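1/
12月31日、金曜。机まわりの片づけを今日中に終わらせるつもりで朝から始めた。進んだところから順に書いていく。途中で買い物に出るので間があくかもしれない。

2/
対象は仕事部屋の机と、その横の棚、それと引き出し。台所と風呂は昨日までに済んでいる。残してあったのは、面倒だと分かっている場所だけ。

3/
前に片づけたのは10月。そのときは机の上のものを棚に移しただけだった。棚に移したものはそのまま棚にある。今回は棚の中身も出すことにした。

4/
先に決めたこと。
・床にものを広げない
・引き出しは一段ずつ開けて、一段ずつ閉める
・迷ったものは袋へ
床に広げると夕方に通れなくなる。去年それをやって、布団を敷く場所がなくなった。

5/
やり方は、以前の職場で同じ部屋だったDymphna Moriartyさんのまねをしている。退勤前に必ず机の上のものを器か袋のどちらかに入れていく人だった。小さいものは器、持って出るものは袋。

6/
箱だと蓋を閉めて忘れる。口のあいた器なら中身が見えるので、翌朝いやでも目に入る。Moriartyさんに聞いたら、実家の玄関でそうしていたからだと言われた。理屈は後からこちらが考えた。

7/
まず棚の上段。封筒、取扱説明書、使いかけのメモ帳。説明書は、もう手元にない機械のものがかなり混じっていた。炊飯器の説明書だけで別の機種のものが出てくる。今使っている機種のは出てこない。

8/
説明書は、今ある機械のものだけクリアファイルに入れた。ホチキスの針は外さずに古紙へ。うちの地域はそれで出していいことになっている。地域によるので確認を。

9/
封筒は中を見てから分ける。開けていない封筒が混じっているので、見た目だけで捨てないほうがいい。今回はMac Carthaighからの修理見積もりが未開封で出てきた。椅子の張り替えを頼もうとして、そのままになっていたもの。

10/
見積もりの有効期限は切れていた。年明けに出し直してもらう。椅子は今も座面の端が裂けたままで、布テープを貼って使っている。テープは一度貼り替えた。

11/
棚の中段。文房具の予備。付箋、替え芯、クリップ、のり。のりは固まっていたので捨てた。替え芯は合うペンがもうない。ペンのほうを先に捨てて芯だけ残っていた。

12/
クリップは100個入りの箱を買って、ほとんど減っていない箱が奥から出た。手前に新しい箱がある。しばらくクリップは買わない。ここに書いておけば忘れないと思う。

13/
棚の下段は重いもの。プリンター用紙、古い辞書、ケーブルの入った紙袋。用紙の包みは開封すると湿気るので、開いているほうを手前に出した。辞書は残す。引かないが、紙を平らにするときの重しになる。

14/
ケーブルの紙袋は今日はやらない。これを始めると日が暮れる。袋の表に「ケーブル 未」と書いて元の場所に戻した。未と書いてあれば、来年の自分が中身に期待しない。

15/
棚板を拭いた。奥行きが60センチあるので、手前から手を伸ばしても奥に届かない。長い定規に雑巾を巻いて、輪ゴムで留めて拭く。輪ゴムは二か所で留めないと途中で外れる。

16/
棚はFevanoの組み立て式で、引っ越しのときに買った。棚板を留める金具がひとつ足りないまま使っていたが、今日、引き出しの奥から出てきた。組み立てたときに落としたのだと思う。付けた。ぐらつきがなくなった。

17/
ここで昼。蕎麦は夜に食べるので昼はうどん。食べながら午後の順番を考える。机の上を先にやるか、引き出しを先にやるか。

18/
机の上を先にした。引き出しを先に開けると、出したものを机に置くことになる。机の上がふさがっていると置けない。当たり前だが、毎年引き出しから始めていた。

19/
机の上で動かさないものは、マットと電気スタンド。マットは濃いグレーで四角い。スタンドは黒で、左の奥に置く。このふたつの位置を決めてから、ほかを考える。

20/
スタンドを左の奥に置くのは、右手で字を書くから。右に置くと手の影が紙に落ちる。笠は右を向けておく。前はもっと手前に置いていて、ノートを開くと台座にぶつかっていた。

21/
スタンドの台座は丸いので、下に埃が輪になって残る。持ち上げて拭く。笠の内側も拭いたほうがいい。電源を抜いて、冷めてから。乾いた布だけで、水は使わない。

22/
マットは持ち上げて裏を拭いた。裏に消しゴムのかすがついていた。表は固く絞った布で拭いて、乾くまで少し待つ。乾かないうちに紙を置くと波打つ。これは前に請求書でやった。

23/
小さいものは器へ。器は白い丸いプラスチックのもので、縁が太く丸まっている。この縁が持ちやすい。マットの左のほうに置くと、右手側が作業にあく。

24/
持って出るものは袋へ。袋は赤と白の手提げで、机の右側に口を開けて立てておく。内側が銀色がかったグレーなので、黒いペンやケーブルを入れても底で見つけやすい。 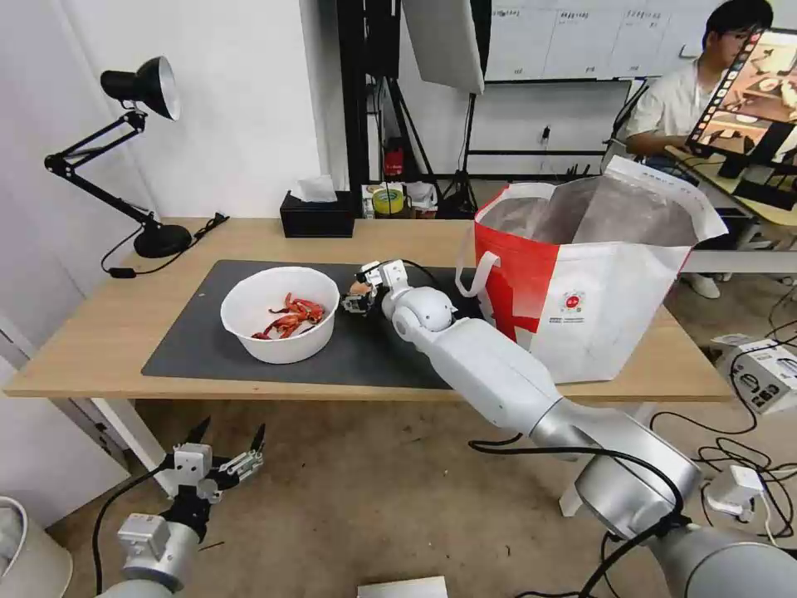

25/
器の中身について。赤くてくしゃっとしたもの、ひとかたまり。これは台所行き。机に置いておく理由はないので、器ごと運ぶことにした。中身だけ移そうとすると途中で落とす。

26/
台所行きのものは、ひとつ見つかるたびに運ばないこと。台所に行くと台所で何か始めてしまう。午前中にそれで一度戻れなくなった。やかんを洗っていた。

27/
袋の分け方。うちでは三つの行き先がある。
・人に返すもの
・店に持っていくもの
・職場に持っていくもの
行き先の違うものを同じ袋に入れるときは、紙に包んで行き先を書く。包まないと家に戻ってくる。

28/
人に返すものは、本と傘カバー。本は借りたときのしおりの位置がそのままなので、読んでいないのが分かってしまう。しおりは抜かずに返す。抜いたら抜いたで失礼な気がする。

29/
店に持っていくものは、使い切ったインクの容器。Bresitzの店頭に回収の箱がある。年末年始は閉まっているので、袋に入れたまま玄関に置く。店が開くまでに中身を増やさない。

30/
職場に持っていくもの。名札の替えの紐、借りたままの延長コード。延長コードは束ねて、面ファスナーで留めた。輪ゴムで留めると劣化してコードに貼りつくので、やめたほうがいい。

31/
引き出し、一段目。浅い段。ペン、はさみ、印鑑。ペンは裏紙に線を引いて、出ないものを抜く。出るか出ないか微妙なものは、出ないほうに入れた。電話中に手に取るのがそれだと困る。

32/
はさみは刃にテープの糊がついていた。消毒用アルコールを布につけて拭くと取れる。刃を開いた状態で、背のほうから布を当てる。内側を先にやると布が切れる。

33/
印鑑の朱肉は蓋がきちんと閉まっていなくて、周りが赤くなっていた。引き出しの底にも少し。これも拭いたが完全には落ちない。上に厚紙を敷いた。

34/
仕切りは買わずに、菓子の空き箱を切って使う。高さを引き出しより少し低くそろえる。去年、400円の仕切りを買って、幅が合わずに使えなかった。測ってから買えばよかった。測らずに買った。

35/
二段目。深い段。ここは紙の控え類。年ごとに分けて、輪ゴムではなく紙の帯で留める。帯は古いカレンダーを細長く切ったもの。カレンダーの紙は厚くて、書き込む余白もあるのでちょうどいい。

36/
保証書はこの段にまとめる。レシートを一緒に留めておくこと。感熱紙なので字が薄くなっている。薄いものは上から鉛筆で日付だけ書いておいた。コピーを取るのが一番いいが、今日はやらない。

37/
三段目。ここは自分でも何が入っているか分かっていなかった。開けたら電池、古い眼鏡、メジャー、Nevexの小型電卓、旅先で買った絵葉書。仕切りを買うときに探していたメジャーはここにあった。

38/
電池は新品と使用済みが混じっていた。使用済みの端子にテープを貼って、空き瓶へ。区別がつかないものは懐中電灯に入れて確かめた。ついたものは新品のほうに戻さず、時計に使う。

39/
電卓は液晶が薄いだけで動く。電池を替えたら濃くなった。手元の電卓より字が大きいので、こちらを使うことにする。今まで使っていたほうは三段目に入った。入れ替わっただけともいう。

40/
絵葉書は出さないまま何年も持っている。出す相手を考えながら見ていたら時間がたった。片づけの途中で読めるもの、眺められるものに手を出すと止まる。輪ゴムで束ねて、いや、紙の帯で留めて、二段目へ。

41/
ここで買い物に出た。蕎麦、ねぎ、ごみ袋。ごみ袋を買い忘れて一度引き返した。店は思ったより空いていて、かまぼこが安くなっていた。

42/
戻って続き。最後はコード類。スタンドのコードは机の左の角を通って手前から下に落ちる。本当は奥に回したいが、コンセントの位置が悪い。足を引っかけないように、椅子を引く側には来ないようにしておく。

43/
コードを机の裏に留める部品も考えたが、貼るタイプは剥がすときに木の表面を傷める。明るい色の木の机なので跡が目立つ。しばらくはこのまま。

44/
机の天板を拭いた。木目に沿って乾拭き。汚れているところだけ固く絞った布。洗剤は使わない。右のほうに輪じみがひとつあって、これは前から取れない。カップを置くときは必ずマットの上に置く、と毎年書いている。

45/
床に掃除機。椅子の脚の裏についた埃玉も取る。脚の裏のフェルトが4か所とも薄くなっていたので貼り替えた。古い糊が残っていると新しいのがすぐずれる。爪でこすって落としてから貼る。

46/
終わっていないもの。
・ケーブルの紙袋
・保証書のコピー
・椅子の張り替え
・天井に近い棚の上
一番下のは、今書いていて思い出した。踏み台を出す元気がないので来年。

47/
使った道具も書いておく。雑巾、乾いた布、長い定規、輪ゴム、消毒用アルコール、はさみ、布テープ、油性ペン、古いカレンダー。買い足したのはごみ袋だけ。

48/
道具でひとつ訂正。定規に雑巾を巻くときは、目盛りのある面を内側にすること。外側だと目盛りの塗料が棚板についた。すぐ拭いたら落ちた。

49/
行き先別の包みの書き方について返信で聞かれたので追記。書くのは「誰に」「いつまで」の二つ。中身は書かなくていい。持てば分かる。いつまで、がないものは春まで玄関にある。

50/
器は何でもいいのかという質問も来た。口が広くて浅すぎないものなら何でもいいと思う。ガラスは当たると音がするのでうちでは使わない。蓋つきは蓋を外して、蓋は別の部屋へ。

51/
袋は立つものがいい。くたっと倒れる袋だと、入れるたびに口を広げることになって、そのうち脇に置き始める。縁が外に折れて開いたままになるくらいの張りがあると使いやすい。

52/
持ち手は外側に出しておく。内側に落ちていると、入れたものに絡んで、取り出すときに一緒に出てくる。細かい話だが、延長コードを入れたときにそうなった。

53/
スタンドの電球は替えていない。まだ切れていないので予備だけ一段目の奥に入れた。口金の大きさを箱の横に大きく書いておいた。前に違う大きさを買ってきたことがある。

54/
ごみは燃えるものと古紙だけ先にまとめた。収集は年明けまで来ないので、ベランダの日の当たらない側に置く。古紙は雨がかからないように上からごみ袋をかぶせた。

55/
部屋は窓を開けて空気を入れ替えた。寒い。埃が落ち着くまで待って、机をもう一度だけ乾拭きする。拭いた後に掃除機をかけたので、また少し積もっていた。順番が逆だった。

56/
これから蕎麦を茹でる。ねぎは切った。かまぼこは明日の分に取っておく。続きがあれば、ケーブルの紙袋を開けた日に書く。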